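Toy kitchen

A toy kitchen (play kitchen, or "the little kitchen" if you grew up in my house) is a child-sized counter, usually with a sink, a stove or both, plus whatever pots and pretend food have drifted into it over the years. I look after this entry on the Grurnis hobby wiki and I've rebuilt a fair few of them, so forgive me if I get carried away!

Layout

Most of them come down to a benchtop at toddler elbow height with storage underneath. The older Millel units I've worked on had a painted top, and the paint always went first, right where the pots get banged down. Wood-grain tops hide the knocks much better, and they look a bit more like a grown-up kitchen too. Some benches get a raised clear lip as well, screwed on along the edges, and I'm a big fan – peas roll, and so does everything else round. Crumbs and fluff do collect along the bottom of it, so run a damp cloth through there now and then.

Cookware and food

Pots come in plastic, tin, enamel and stainless steel. I like the steel ones best (shallow, rolled rim, a wire handle if you can get it) for the lovely racket they make. Play knives have rounded tips and bright handles, and the food covers everything from fried eggs to croissants. A sponge is the cheapest accessory going and, in my experience, the one that gets used the most. 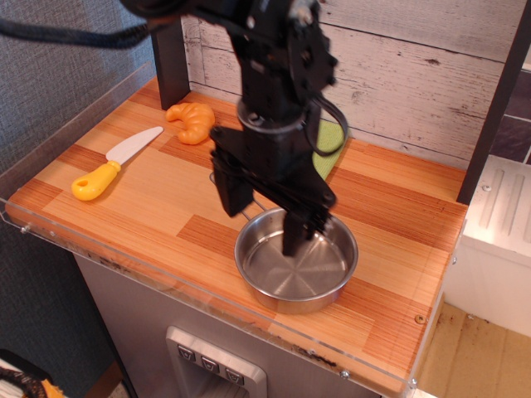
Srivastava wrote on the talk page that steel pots are fine until you have two kids and a tiled floor, and that a felt circle glued under the base saves everyone's ears without spoiling the fun. I've since tried it on my own set and the felt lasted from January right through winter, so I'm happy to leave the tip in.

Collecting

The Sonar catalogue is the one most of us work from. It lists 762 pieces of play food and cookware, 80 of them pots and pans, and I own 31 of those (my family would say that's plenty). Complete sets are hard to find because the small food goes missing first – check under the couch before you buy a replacement.

Last edited July 22, 2026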